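습도계 두 점 보정 기록

8/17/22

6월에 옷장용으로 습도계를 하나 더 샀고, 그때부터 집 안의 습도계 두 대가 서로 다른 값을 냈다. Manness는 책장에서 몇 년째 쓰던 것이고 Brollimo가 새로 산 것이다. 나란히 놓으면 여름에는 Brollimo가 항상 높게 나온다. 제습기를 돌릴 기준이 필요한데 어느 쪽을 믿어야 할지 알 수 없어서 포화염 용액으로 두 대를 모두 확인했다. 결과만 필요한 사람은 뒤쪽의 보정식 부분으로 가면 된다.

원리는 오래되었고 단순하다. 밀폐된 공간에 염의 포화 수용액을 두면 용액 위 공기의 상대습도가 염의 종류와 온도로 정해진 값에 수렴한다. 녹지 않은 고체가 남아 있는 한, 수분이 조금 들어오거나 나가도 용액 농도가 변하지 않는다. 25도에서 염화나트륨은 75.3%, 염화마그네슘은 32.8%다. 염화나트륨은 온도 의존성이 작아서 20도에서 75.5%, 30도에서 75.1% 정도다. 가정에서 온도를 정밀하게 잡을 수 없다는 점을 생각하면 이만한 기준점이 드물다. 염화마그네슘은 20도에서 33.1%, 30도에서 32.4%로 조금 더 움직이지만 가정용 센서의 오차에 비하면 무시할 만하다.

한 점만 보는 방법도 흔히 소개된다. 소금 용액에서 나온 값과 75의 차이를 전 구간에 더하거나 빼는 식이다. 시가 보관함처럼 관심 구간이 70% 근처로 고정된 경우에는 그것으로 충분하다. 나는 40%에서 70%까지를 보고 싶었고, 오래된 정전용량식 센서는 기울기도 변하기 때문에 두 점을 잡았다.

소금은 첨가물이 없는 것을 쓴다. 꽃소금이나 천일염은 마그네슘염이 섞여 있어서 값이 낮게 나올 수 있다. 나는 정제염을 썼다. 염화마그네슘은 육수화물을 샀는데, 흡습성이 강해서 봉투를 열어두면 겉이 금방 젖는다. 물은 증류수다. 수돗물을 써도 차이가 크지는 않겠지만 따로 비교하지 않았으므로 말할 것이 없다.

용액의 상태는 젖은 모래 정도가 좋다. 고체가 대부분이고 그 사이를 액체가 채운 상태다. 물이 많으면 표면층이 포화에 못 미치는 동안 습도가 높게 유지되고, 평형까지 시간이 오래 걸린다. 처음 시도할 때 물을 너무 많이 부어서 하루를 버렸다.

센서 선이 밖으로 나가는 자리는 테이프로 여러 겹 감아 막았다. 종이 계열 테이프는 손으로 찢기 쉬운 대신 겹친 부분을 따라 틈이 생기기 쉽고, 습기를 먹으면 주름이 잡힌다. 결국 두 번째 시도부터는 선을 내지 않고 본체째 넣었다.
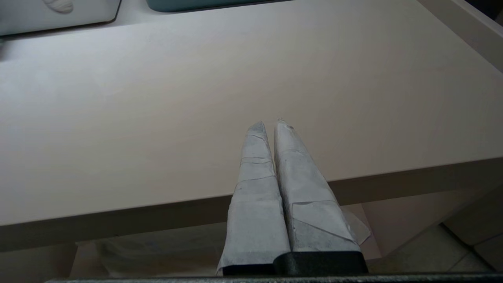

여러 겹 감은 흰회색 테이프 또는 종이. 겹친 자리마다 이음선이 남는다.

본체째 넣으면 누설 경로가 뚜껑 하나로 줄어든다. 대신 습도계의 부피만큼 공기 공간이 줄고, 본체 플라스틱이 머금은 수분이 초기에 빠져나오면서 평형이 늦어진다. Manness는 외장이 두꺼워서 이 영향이 눈에 띄었다. 용기는 Skeltine의 828밀리리터짜리 밀폐 용기 두 개를 썼다. 패킹이 실리콘이고 네 면을 잠그는 방식이다. 용액은 작은 유리 접시에 담아 한쪽에 놓고, 습도계는 접시와 닿지 않게 반대쪽에 세웠다. 용액이 센서에 튀면 그 센서는 끝이라고 봐야 한다. 통풍구 안쪽에 염이 결정으로 남으면 이후 모든 측정이 그 염의 흡습에 끌려간다.

온도 균일성은 용기의 밀폐만큼 중요하다. 용액과 센서의 온도가 1도만 달라도 75% 부근에서는 상대습도로 4%포인트 넘게 어긋난다. 포화 수증기압이 온도에 지수적으로 의존하는 탓이다. 창가, 냉장고 옆, 멀티탭 위는 모두 제외했다. 벽장 안쪽 바닥에 두꺼운 책을 깔고 그 위에 용기를 올린 뒤 수건으로 덮었다. 두 용기를 동시에 돌리고, 평형값을 읽은 다음 습도계를 서로 바꿔 넣었다. 읽을 때는 뚜껑을 열지 않고 투명한 뚜껑 너머로 본다.
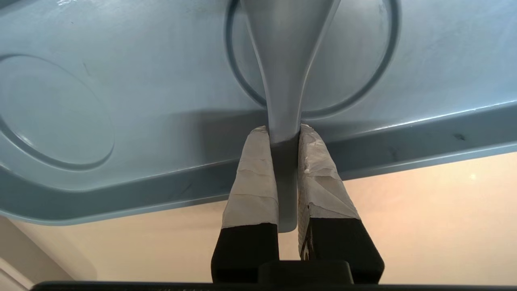
벽장 바닥에서 올라오는 열은 예상보다 큰 오차 요인이었다. 아래층 난방과는 상관없는 계절인데도 바닥과 30센티미터 위 공기의 온도가 달랐고, 용기를 바닥에 직접 놓은 날의 값은 뒤의 값보다 산포가 컸다. 처음에는 용기 밑면이 전부 바닥에 닿는다고 가정했는데, 성형 플라스틱은 대개 그렇지 않다. 사진의 하늘색 플라스틱도 밑면에 원형으로 파인 자리가 있고 가장자리를 따라 두꺼운 테두리가 돌출되어 있다. 이런 형상이면 접촉은 높은 부분에 집중되고 나머지는 얇은 공기층이 된다. 열이 고르게 들어온다고 볼 근거가 없으므로, 접촉면을 따지는 대신 책으로 바닥과 떼어놓는 쪽을 택했다. 책을 깐 뒤에는 용기 안 온도 변동이 표시 분해능 아래로 내려갔다.

기록은 Hubáček 로거로 했다. 별도의 소형 센서를 용기 옆에 두고 30분 간격으로 벽장의 온도와 습도를 저장했다. 전체 기록은 897건이고, 문을 연 직후와 용기를 옮긴 구간을 제외하면 676건이 남는다. 제외 기준은 직전 값과 온도 차가 0.3도를 넘는 경우, 그리고 그 뒤로 두 시간이다. 기준을 조금 느슨하게 잡아도 결론은 바뀌지 않는다. 로거의 값은 벽장이 안정된 상태인지 판단하는 데만 썼고 보정 계산에는 넣지 않았다. 로거 자신도 보정된 적이 없기 때문이다.

평형 판정은 여섯 시간 동안 표시값 변화가 0.1 이하일 때로 정했다. Brollimo는 하루가 채 되기 전에 조건을 만족했다. Manness는 염화나트륨 쪽에서 이틀, 염화마그네슘 쪽에서 사흘이 걸렸다. 높은 습도에서 낮은 습도로 옮긴 경우에 더 오래 걸렸는데, 외장에 남은 수분과 센서 자체의 이력 현상 중 어느 쪽 때문인지는 이번 자료로 구분되지 않는다.

평형값은 다음과 같다. 용기 안 온도는 네 경우 모두 25도 근처였고 기준값은 25도의 것을 썼다.

Manness, 염화나트륨: 71.9
Manness, 염화마그네슘: 34.6
Brollimo, 염화나트륨: 77.8
Brollimo, 염화마그네슘: 35.4

두 점을 지나는 직선으로 보정식을 만들면 Manness는 기울기 1.139, 절편 -6.6이다. 표시값이 60이면 실제는 61.7이 된다. 높은 쪽에서는 낮게, 낮은 쪽에서는 높게 읽는 센서라서 중간의 50 부근에서는 거의 맞는다. 지난 몇 년간 이 습도계가 별문제 없어 보였던 이유도 이것으로 설명된다. 봄가을에만 다른 기기와 비교했던 것이다.

Brollimo는 기울기가 1에 가깝고 두 점 모두 2.5 정도 높다. 식을 쓸 필요 없이 표시값에서 2.5를 빼면 된다. 설정 메뉴에 보정 항목이 있지만 정수 단위로만 들어가서 쓰지 않았다. 본체 뒤에 연필로 적어두었다.

이 차이가 실제로 의미가 있는지는 이슬점으로 바꿔보면 알기 쉽다. 실온 26도에서 상대습도 60.0%의 이슬점은 17.6도, 61.7%의 이슬점은 18.1도다. 결로를 걱정하는 벽의 표면 온도가 그 사이에 있을 확률은 낮다. 옷장 용도로는 보정 전 값을 그대로 써도 큰 사고가 나지 않았을 것이다. 다만 장마철에 Manness가 70을 가리키면 보정값은 73이 넘고, 그 정도가 며칠 이어지면 곰팡이 쪽에서 이야기가 달라진다. 제습기 기준은 보정값 60으로 다시 잡았다.

한계도 적어둔다. 염화나트륨과 염화마그네슘 사이가 직선이라는 것은 가정이다. 중간 점을 하나 더 보려면 탄산칼륨이 25도에서 43.2%라 적당한데, 알칼리성이라 금속 부품 근처에 두기가 꺼려져서 미뤘다. 75% 위로는 외삽이 되므로 욕실 같은 곳에서는 이 식을 믿지 않는 편이 좋다. 반복 측정은 각 조건에서 두 번뿐이고, 두 번의 차이는 0.3을 넘지 않았다.

지난번 제습제 글에 Serpil Ertürk 님이 염화칼슘 포화 용액은 왜 쓰지 않느냐고 물었다. 염화칼슘은 수화물의 종류가 온도에 따라 바뀌고, 실온 근처에서 그 전이가 일어난다. 어느 수화물과 평형을 이루는지에 따라 습도가 달라지므로 기준으로 쓰기에는 불편하다. 제습제로 좋은 물질이 기준 물질로도 좋은 것은 아니다.

사용한 용액은 뚜껑을 닫아 벽장에 그대로 두었다. 고체가 남아 있으면 다시 쓸 수 있다. 겨울에 난방을 시작하면 낮은 쪽 점만 한 번 더 재고, 값이 움직였으면 이 글 아래에 덧붙이겠다.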